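Section 6. Assessing Household and Bench Chores

6.1 Purpose of this section

This section explains how to decide whether a chore can be assigned to the Plellar arm, and how to carry out the tidying trial that must be passed before any chore is assigned. It applies to arms fitted with the single-finger tool. Owners using the two-jaw tool should refer to Section 7.

Brastenholm receives many requests for a list of chores the arm can perform without supervision. No such list is issued. A chore that is simple for a person may call for several skills that the arm has to a limited degree, and results differ from one site to the next. The grades in 6.2 are to be used instead.

6.2 Chore grades

Grade A. Pushing, gathering and sorting rigid objects on a flat surface. The arm may be assigned Grade A chores after passing the trial in 6.4. An attendant must be within reach of the stop button.

Grade B. Wiping a flat surface, closing a drawer, pressing a switch. Grade B chores require a trained routine for each item of furniture or equipment. A routine trained on one drawer must not be used on another.

Grade C. Folding laundry, loading dishes, handling food, and any task involving glass, liquid or a blade. Grade C chores are not supported. Software release 58 does not change this position.

Note: Owners sometimes report that the arm has completed a Grade C chore in a demonstration. A single completed attempt does not show that the chore can be repeated, and it has no effect on the grade.

6.3 Preparing the work area

1. Place the work board flat on the perforated table.

2. Secure the board using fasteners seated in the table holes. Press on each corner in turn. If the board rocks, remove it and clear any debris from underneath.

3. Wipe the board with a dry cloth. Do not use polish or wax, as objects will slide farther than the arm expects.

4. Confirm that the finger is fully seated in the collar and that the clamp is tight.

5. Run the Finar alignment routine from the Setup menu. The routine takes 77 seconds. Do not lean on the table while it is running.

6. Check the result on the display. If the code 152 appears, the height of the board has not been accepted. Return to step 2.

CAUTION: Keep hands, sleeves and cords clear of the table from the moment alignment begins. The arm may move sideways without first rising.

6.4 The tidying trial

The tidying trial is a small version of a common household chore: objects have been left about a surface and must be brought together or put where they are wanted. Toy blocks are used, as they are rigid, light and easily told apart by color and shape. Instructions are given in ordinary words through the Ko panel.

1. Set out the blocks by hand. Place several close together and at least one well away from the rest.

2. Step back and press Ready.

3. Enter one instruction. Name the object by color and shape, and state where it should go. "Push the yellow heart next to the red star" is a suitable instruction. "Tidy up" is not.

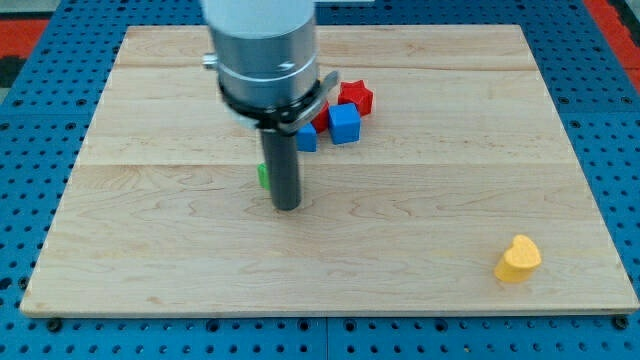

4. Observe the full movement without speaking to the arm or touching the panel. An instruction entered during a movement replaces the one before it.

5. When the arm stops, record the outcome on the trial sheet as Complete, Partial or Failed. An outcome is Complete only if the named object has reached the stated place and no other object has been pushed off the board.

6. Repeat with a different instruction until the trial sheet is full. Rearrange the blocks by hand between attempts.

Note: Blocks that stand close together are the harder part of the trial. A single finger cannot lift, so an object in the middle of a group can be reached only by moving its neighbors. The arm may make several short pushes before it begins to separate a group. This is normal behavior and should be allowed to continue.

Note: The arm may hide a small block from the attendant's view. Move to the other side of the table before recording a block as missing.

CAUTION: Do not reach in to help a block along. In addition to the risk of injury, an assisted attempt must be struck from the sheet.

6.5 Interpreting the results

A sheet on which every attempt is Complete qualifies the arm for Grade A chores on that table only. If the table is moved to another room, the trial must be repeated.

A sheet containing Partial outcomes should be reviewed before the trial is run again. The usual causes are a board that has shifted, a loose finger, or an instruction that could refer to more than one object. Where two blocks share a color, include the shape or a nearby block in the instruction.

Any Failed outcome in which the arm pressed downward on a block must be reported. Switch the arm off at the wall and contact the service desk, marking the report for the attention of Dae-han Yang, Field Assessment. Reports received after 4 p.m. are opened the next working day.

6.6 Limits of the trial

The trial measures whether the arm can follow a plain instruction and move a rigid object across a flat surface. It does not measure grip, lifting, or judgment about what ought to be tidied. In the opinion of the manufacturer, these remain the main obstacles to unattended household work, and owners should plan staffing and schedules accordingly. On a shop floor, the trial may be used to assess the gathering of loose parts on a bench, provided that the parts are dry and free of sharp edges.

Tables supplied in 2012 or earlier have a different hole spacing and require the adapter strip described in Appendix C.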